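Falby Combination Washer-Dryer, Model 1405
Section 3: Sportswear and Synthetics Cycle
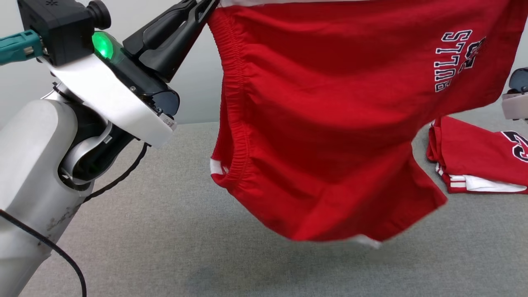 Cathal Hanrahan writes that the previous edition of this section put the spin setting after the start command, and that on his unit the setting could no longer be changed once the door had locked. The order of steps 5 through 8 has been corrected.

3.1 Before the first load

Complete the installation checks in Section 2. The drain hose must be clamped and the transit bolts removed. Run one empty Rinse cycle with no detergent to clear the drum of factory residue.

Use this cycle for polyester, nylon and elastane blends, including basketball shorts, jerseys, running tops and leggings. Do not use it for wool, down, or garments with a glued waterproof layer. Those are covered in Section 4.

3.2 Sorting and loading

1. Read the care label on each garment. If the label gives a temperature lower than the cycle default, follow the label.
2. Wash reds, navies and blacks apart from light colors for the first several washes.
3. Tie drawcords in a loose bow. Close zippers and hook-and-loop tabs.
4. Turn garments with printed numbers or heat-pressed lettering inside out. Load the drum to no more than half its depth and close the door until the latch clicks.

NOTE: Mesh and satin-finish fabrics snag on open zippers. Use a wash bag if the load is mixed.

3.3 Setting the cycle

5. Turn the program dial to Sportswear. The display shows the default temperature and the remaining time.
6. Press Temp to change the temperature. Each press moves one step down; after Cold, the display returns to the highest setting allowed for the program.
7. Press Spin to select Low, Medium or No Spin. High is not available in this program.
8. Press Dry if the load is to be dried in the same run. Leave it off for line drying. The Dry lamp stays lit when the function is selected.
9. Pour liquid detergent into compartment B, up to the lower line. Do not use powder in compartment B.
10. Press and hold Start until the door lock symbol appears.

CAUTION: Do not add fabric softener. Softener coats synthetic fibers and reduces their ability to move moisture away from the skin. It also leaves a film on the door gasket.

3.4 Delayed start

The delay can be set in one-hour steps up to 24 hours. Press Delay after step 8 and before step 10. If power is lost during the delay, the timer resets and the cycle must be set again from step 5.

Do not leave damp garments in the drum during a long delay. Dye may transfer between items before the wash begins.

3.5 Drying

The Dry function in this program uses reduced heat. Drying time depends on the load and on the spin setting; No Spin is not permitted with Dry, and the display shows E11 if both are selected. Press Spin once to clear the code.

When the cycle ends, wait for the door lock symbol to go out. Remove the load promptly and hang garments by the waistband or the shoulder seams. Elastic that is folded while warm may keep the crease.

CAUTION: The inner door glass and the metal rim of the drum remain hot after drying. Keep children away from the open door.

3.6 After each load

Wipe the gasket fold with a dry cloth. Leave the door and the detergent drawer slightly open until the drum is dry. Clean the lint filter after every run in which Dry was used. The filter is behind the lower left panel; see Section 6 for removal.

3.7 Odor remaining after washing

If an odor remains, soak the garments in cold water with a small amount of detergent, then repeat the cycle with Extra Rinse selected. If the odor is also present in an empty drum, run Drum Clean without a load. Units connected to a Busik water softener may need less detergent than the lower line indicates. Adjust downward until no foam is visible at the last rinse.

Continue to Section 4 for wool, down and coated outerwear.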